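The dahlias came out of storage in March, a little earlier than I usually do it, and I have spent most of my free time with them since. I grow them in three raised beds behind the house and one long row by the fence. Last fall I dug 30 clumps and packed them in peat moss in the crawl space. Four had rotted by the time I opened the boxes. Two more were so shriveled that I put them in damp moss for a week, and one of those has made an eye.

I bought most of my stock years ago from Nuliretti, a small mail order nursery that sends good, plump tubers. The variety I care about most is Flondora, a coral decorative that blooms from July until frost and holds up well in a vase. It makes long, thin tubers with brittle necks, so I lose some every time I divide it. This year I got seven good divisions from two clumps.

My method is simple. I wash the clump with the hose, let it sit overnight, and cut it with bypass pruners. Every piece needs a piece of crown with at least one eye on it. A fat tuber with no eye will sit in the ground all summer and do nothing. I used to dust the cuts with sulfur but stopped two years ago, and I can't say I see a difference.

The early starts go into one-gallon pots with barely damp potting mix. I don't water again until there is green showing. I start them in the spare room, where the window faces south and the heat register keeps the floor warm. The rest wait in the garage until the soil is ready. I want it at 60 degrees in the morning, several days in a row, before I plant anything — cold, wet clay has cost me more tubers than frost has.

I also finally had the soil tested. Phosphorus was very high, which explains the poor results from all that bloom booster. I'm using plain compost this year and a little blood meal in June. The fence row gets almost 300 gallons of water a week in August, so I'm putting in drip line before the plants get tall.

Slugs are the other spring job. I go out after dark with a flashlight and pick them off. The new shoots are what they want, and once a plant is a foot tall they mostly leave it alone.

Garden work takes over the house this time of year and the regular chores get done late. I came in at four yesterday, showered, and started on the beds.

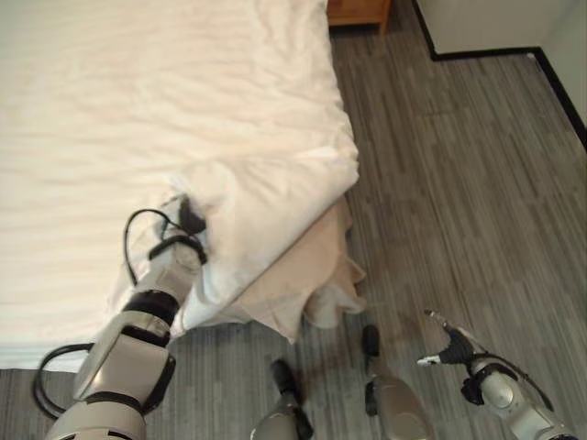
White bedding folded back at the corner.

Next up is staking. I drive the stakes in at planting time so I don't put one through a tuber later. I have enough for the raised beds and need another dozen for the fence row. Sweet peas are in, lettuce is up, and the peonies have red noses showing.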